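4.2 Bin condition and item placement

The second part of the study took place in the packing area at the Gusbridge site, where small bars are sorted by color before they go to Bonville for boxing. The bars are kept in grey metal bins with sloping walls, set side by side so that stock can be moved from one to the other. Kosico supplied the bins. We looked at two questions: how the inside of a bin wears over a working season, and where bars come to rest when only a few are left on the floor of the bin.

Wear was recorded by eye at the start of each shift, at 6 in the morning, by the same observer. We scored the four walls and the floor separately on the scale used by the Thái group, with one change — we did not score the outer rim, which is knocked too often during handling to tell us much. The bins had been in use for 14 months when scoring began. None was repainted or replaced during the work.

The white back walls showed the clearest pattern. Marks were concentrated low down, near the seam with the floor, and the upper part of the same wall often kept most of its finish. Figure 6 shows a bin of this kind, with a broad band of chipped marks along the lower part of the white wall and dark grey showing through. The floor is scuffed and speckled, and a shiny, wrinkled strip runs along the back seam. Floor wear was harder to score. The brushed surface reflects light unevenly, and on almost 20 of the sheets the observer had written two values for the floor and crossed one out. We kept the second value in those cases.

For placement, we divided the floor into a back half and a front half and noted which half held each bar. Bars lying across the line were assigned to the half holding more of their length. Color was noted as reddish-brown or dark green and was not used in the placement score. In the bin in Figure 6, both green bars and one of the reddish bars are near the back seam, and the other two reddish bars are farther forward. Bars lying end to end along the seam were scored as separate items, including where the ends touched.

Figure 6. Bars of two colors in a worn metal bin, with a second bin behind.

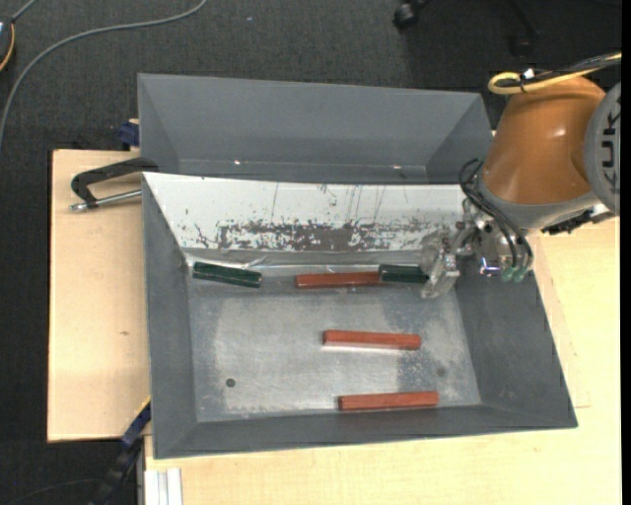
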